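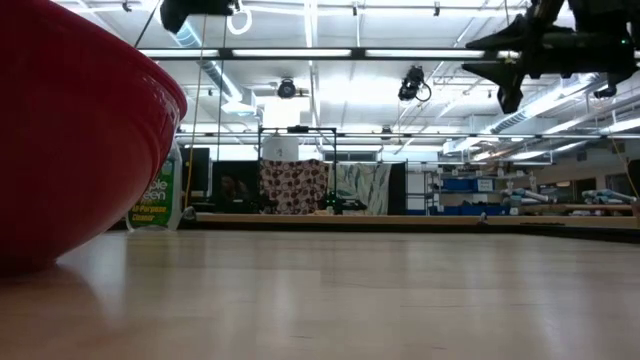
Lavix: a plug-in for de-essing spoken word
Project report, second term
Tuấn Hứa

1. Background

Anyone who has recorded an interview in a small room knows the letter S is out to get them. The usual cure is a de-esser, which listens for energy in the upper range and turns it down. The usual side effect is that your speaker acquires a lisp they did not have when they arrived.

My project was to write a de-esser for speech only, as a plug-in, and to see whether leaving singing out of it made the job easier. It did, a bit. I called it Lavix after trying several better names that were already taken.

2. Method

The plug-in splits the signal into two bands and compares their levels over a short window. If the upper band jumps while the lower one drops, it decides it has found an S and pulls the upper band down. If both jump together it assumes a door has slammed and leaves well alone.

My first version had a fixed crossover. This worked very well on my own voice, which is the only voice I had tested it on. The second version moves the crossover to suit the speaker, using the first few seconds of talking as a guide. It has a short memory, so if the file opens with a cough, the cough is what it learns.

Test material came from student radio interviews recorded in Flisville and Vudport between January and the end of term. I cut these into 1,349 short clips and marked the sibilants by hand. I would not recommend this as a hobby. My marking got noticeably more generous towards the end, and I went back and redid the last batch.

3. Listening test

There were 15 listeners, all on closed headphones in the Nisbet building, in the room next to the lift. The lift appears in my notes more often than I would like. Each listener heard the untreated clip, the fixed version and the moving version in random order, and picked the one they would rather hear for an hour.

9 chose the moving version overall. Most of the others preferred the fixed one, and a couple liked the untreated clips, which hurt more than it should have.

4. Problems

Whispering breaks it completely. With no low band to speak of, everything looks like an S and the whole voice sinks under a blanket. I added a floor to the detector on Tue 25 April and it now only half breaks.

The attack time is also too long. Setting it to 7 ms caught more sibilants but put a small click at the start of words such as "station" - on a radio programme, that comes up a lot.

5. What I would do next

Look-ahead would probably fix the click, at the cost of delay. I would also like more than one person marking the clips, and a room further from the lift.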